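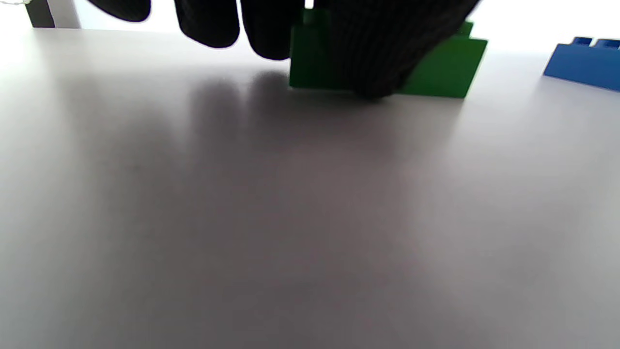
Kandon, lot 2 : tri et remise en état des briques de construction
Rapport d'avancement, janvier
Rédaction : Mircea Nedelcu
Destinataire : Fares Hamdan, Sumetti

1. Objet
Le lot 2 porte sur le tri manuel, le contrôle et le conditionnement de briques de construction usagées, destinées aux ludothèques partenaires. Le volume prévu pour la période était de 3 000 pièces.

2. État d'avancement
Le tri par couleur est terminé. Les briques vertes et bleues ont été traitées en premier, conformément à l'ordre de passage arrêté avec Afonso Calado. Le tri par format est en cours.
Au total, 343 pièces ont été écartées. Motifs relevés : tenons usés, arêtes ébréchées, décoloration d'une face. Elles sont stockées à part en attendant une décision sur leur recyclage.

3. Mode opératoire
Chaque brique est posée à plat sur la table, tenons vers le haut, puis examinée face par face. L'assemblage est vérifié avec une brique de référence. Une pièce qui ne tient pas au deuxième essai est rejetée.
La durée moyenne de contrôle est d'environ 5 secondes par pièce, hors nettoyage.

4. Écarts
Les sachets commandés chez Brandão sont trop étroits pour les briques longues. Un format supérieur a été demandé ; le surcoût reste dans l'enveloppe « consommables ». Le poste de l'après-midi a commencé plus tard que prévu, le temps de régler l'éclairage au-dessus de la table : les nuances de bleu proches étaient mal séparées.

5. Suite
Ynyr Lougher reprend le tri par format et l'étiquetage des sachets. La livraison au dépôt d'Ondbridge est maintenue. Reste à valider par Sumetti : le sort des pièces écartées et la composition des assortiments.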